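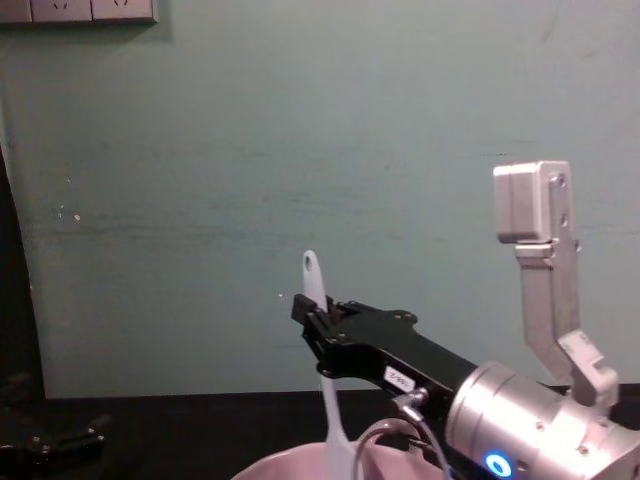
4. Relever sa consommation de sel pendant une semaine

Ce chapitre du guide Alamby concerne le carnet alimentaire. Il suppose que vous avez rempli la fiche de départ (chapitre 2) et que vous savez lire une étiquette nutritionnelle (chapitre 3). Si vous avez sauté le chapitre 3, retournez-y : la confusion entre sel et sodium fausse la moitié des carnets que l'on nous renvoie.

4.1 Avant de commencer

1. Choisissez une semaine ordinaire. Ni fêtes, ni vacances, ni semaine de bonnes résolutions. Un carnet tenu pendant que l'on se surveille décrit surtout la surveillance.

2. Prévoyez une balance de cuisine graduée au gramme. Les cuillères doseuses vendues comme « diététiques » ne sont pas plus précises que les autres, malgré leur prix.

3. Recopiez le tableau de l'annexe B ou ouvrez le carnet dans l'application Reson. Les deux se valent. L'application calcule les totaux, mais sa base d'aliments contient des doublons et des valeurs saisies par on ne sait qui ; vérifiez toujours avec l'emballage.

Attention : si vous suivez un traitement pour le cœur, les reins ou la tension, parlez-en à votre médecin avant de modifier vos apports. Les sels de substitution au potassium, en particulier, ne sont pas anodins, quoi qu'en dise la publicité.

4.2 Remplir le carnet

1. Notez chaque repas dans l'heure qui suit. Le soir, de mémoire, on oublie le fromage.

2. Pour un produit emballé, relevez la teneur en sel pour 100 g et la quantité mangée. N'utilisez pas la valeur « par portion » : la portion est choisie par le fabricant, et elle est rarement la vôtre.

3. Si l'étiquette donne le sodium, multipliez par 2,5 pour obtenir le sel. Ainsi, 400 mg de sodium correspondent à 1 g de sel.

4. Pour un plat cuisiné maison, pesez la salière avant et après, puis divisez la différence par le nombre de convives. N'oubliez pas le bouillon cube ni la sauce soja, à noter à part.

5. Pour le pain, pesez une tranche une fois pour toutes et gardez ce poids toute la semaine.

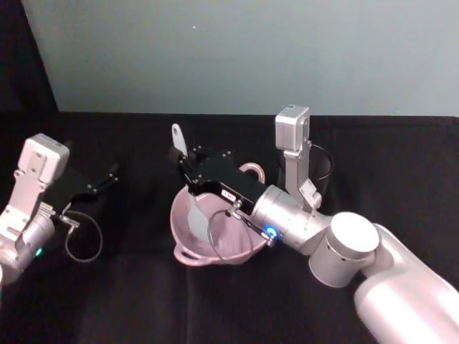
6. Au restaurant, écrivez le nom du plat et laissez la case chiffrée vide. Une case vide vaut mieux qu'un nombre inventé. Tyra Lunde, qui relit les carnets, préfère de loin les trous aux estimations flatteuses.

Note : les mentions « sans sel ajouté », « teneur réduite en sel » et « pauvre en sel » ne veulent pas dire la même chose. Une soupe à teneur réduite peut rester très salée si la recette d'origine l'était. Lisez le chiffre, laissez le slogan.

Note : le sel rose, le sel gris et la fleur de sel se comptent comme du sel. Les oligo-éléments vantés sur le paquet y sont en quantités trop faibles pour justifier d'en manger davantage.

4.3 Lire le résultat

1. Additionnez chaque journée séparément et comparez à 5 g, le repère courant pour un adulte.

2. Écartez les journées qui comptent 2 cases vides ou plus. Elles ne prouvent rien, dans un sens ou dans l'autre.

3. Entourez les aliments qui reviennent souvent. Pain, charcuterie, fromage et plats préparés arrivent en général avant la salière.

4. Changez une seule chose la semaine suivante et recommencez le relevé. Si vous changez tout, vous ne saurez pas à quoi attribuer l'écart.

Attention : un écart faible d'une semaine à l'autre peut tenir au hasard des menus. Umesh Pal a repris 40 carnets pour la révision de mars et conseille de refaire un relevé avant d'y voir un progrès. L'application, elle, affiche une coupe dorée dès le premier jour en baisse. Vous pouvez la désactiver dans Réglages, puis Encouragements.

Les carnets complets s'envoient à l'adresse indiquée en annexe D, sans le nom des autres convives.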